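Keeping white things white (or near enough)

Filed under: Laundry and surfaces
19 May 2021

I never meant to end up with so much white in one room. It started with a plain cloth I hung up to hide the shelves, then came the white table, and before I knew it I was the sort of person who owns three kinds of stain remover. Some of you asked how I look after it all, so I've written down what I do. It's nothing fancy!

Cloth first. I shake it out of the window before it goes anywhere near the machine, because dust plus water makes a grey paste that's a pain to shift. Then I go along the hems with my fingers and snip any loose threads with nail scissors. Please don't pull them - I did that once with a Zakar sheet and undid half a side before I noticed. If a seam has started to fray, a quick row of zigzag holds it for ages.

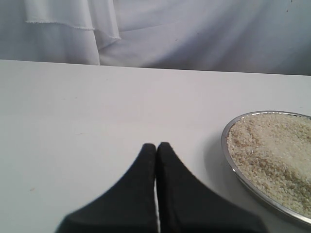
Creases are the other thing. I used to iron every last one out and frankly I've gone off the idea. Soft folds don't bother me in a hanging cloth, and most of them drop out if you put it up while it's still a bit damp (peg the top edge, smooth it down with your palms, leave it overnight). For stubborn ones I use a hand steamer. Mine is a Grustiler, 2000 watts, far more than I need, but it was in the July sale and I'm weak.

Now the table. A matt white top shows everything - tea, crumbs, the lot - and the trick is to get to a mark before you've scrubbed it into something worse. Crumbs get lifted off with a dry cloth first. For little brown spots I mix 2 teaspoons of bicarb with just enough water to make a paste, dab it on, wait a couple of minutes and wipe it away with a damp cloth. Try it on a corner you can't see before you go at the middle! Cream cleaner left a shiny patch on my old table and I never got it dull again.

Check your table in daylight too, from low down at one end. My kitchen bulbs are so yellow that I miss half the spots in the evening.

Next time I'll do white mugs and those tannin rings inside them. If you've got a method for those, pop it in the comments.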